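Traso桌面操作评测规范

Traso桌面操作评测规范(业内常简称“Traso规范”)是一套针对机械臂桌面操作任务的仿真评测准则,规定了场景布置、随机化范围、成功判定与结果报告的写法。规范由Stunton实验室起草,Katiyar公司后来加入维护,现行文本分为11章,附录占去将近一半篇幅。它不具强制效力,也没有经过任何标准化机构审定,“规范”二字是起草者自己取的。

背景

规范出现之前,各团队在仿真里报告成功率时口径不一。同样叫“把一个杯子放进另一个杯子”,有的要求松开夹爪后物体静止,有的只要两件物体的包围盒重叠就记为成功。初始位置是否固定、失败的回合能否重来、物理引擎的时间步长取多少,论文里往往一句不提。Stunton实验室曾整理过108份公开报告,其中写明成功判定条件的只占少数。这份整理本身也没有公布筛选方法,引用时宜留余地。

主要内容

场景部分要求任务物体与干扰物分开登记。干扰物须与任务物体保持间距,初始状态下不得互相接触,桌面纹理和光照则应在每一回合重新抽取。规范建议使用带有明显纹路的桌面材质,理由是纯色桌面会让视觉模型得到虚高的分数。这一理由听来合理,附录中却没有给出对照数据。

判定部分是全文最长的一章。涉及容器的任务须同时满足三个条件:夹爪已经松开,物体速度低于阈值,内外两件容器的轴线夹角在允许范围内。每项任务至少运行10个随机种子,失败回合一律计入分母。操作超时按失败处理,不另设类别。

遮挡部分针对俯视视角。两件容器在画面中交叠时,单凭图像很难区分“已放入”“搭在杯沿”和“悬在上方”。规范因此禁止只用渲染图像作判定,要求读取仿真器内部的位姿和接触信息,图像仅供事后复核。

仿真渲染图:浅色木纹桌面,绿色杯子与一件粉色容器(应为碗或杯)交叠,夹爪部件位于粉色容器近旁 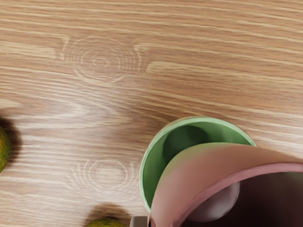 Erick Mwaipopo认为,读取内部状态解决的只是评分者的难处,机械臂到了真实桌面上并没有这样的接口可用,规范若不同时要求报告纯视觉判定的误差,得到的分数就只能在仿真器之间互相比较。他还主张把判定程序与策略程序交给不同的人编写,以免阈值迁就模型。

维护方对此的答复写在修订说明里,大意是纯视觉判定“留待后续版本讨论”。后续版本至今仍是草案。

争议

批评主要集中在几处。首先是阈值的来历。轴线夹角的上限在正文中直接给出,没有推导,也没有敏感性分析。有使用者把上限略微放宽后重跑,名次随即变动。一套准则的排名如果这样依赖单个数字,至少应当把该数字的选取过程交代清楚。

其次是物理参数。杯碗一类薄壁物体在仿真中常用简化的碰撞体代替,内壁形状与渲染出来的样子未必一致。规范只要求“碰撞模型应足够精确”,没有说明何为足够,也没有规定检验办法。执行者可以各自宣称合格。

再次是利益关系。Katiyar公司既参与维护规范,又销售按该规范打分的评测服务。公司方面表示两项业务由不同部门负责,外界无从核实。

采用情况

规范主页列出的采用单位有6家,其中一部分只使用了场景登记表,并未执行判定条款。Jumley平台提供了一个对应的任务包,默认设置却关闭了光照随机化,用户若不手动打开,结果不能算作符合规范。平台文档对此仅在脚注中提及。

执行时的常见做法

较为谨慎的团队通常会在规范之外补充几项记录:仿真器版本与时间步长,碰撞体的生成方式,全部随机种子,以及每一次失败的原始状态文件。评测前先冻结判定代码,评测后不再改动。若中途必须修改阈值,此前的结果全部作废重跑。抽查时由未参与训练的人员查看失败回合,再随机查看等量的成功回合,两类分别记录误判数。

这些做法大多没有写进Traso规范的正文,只在附录的“建议”一节有零散表述,措辞均为“可以”。

参见:仿真到现实迁移;抓取评测;域随机化;末端执行器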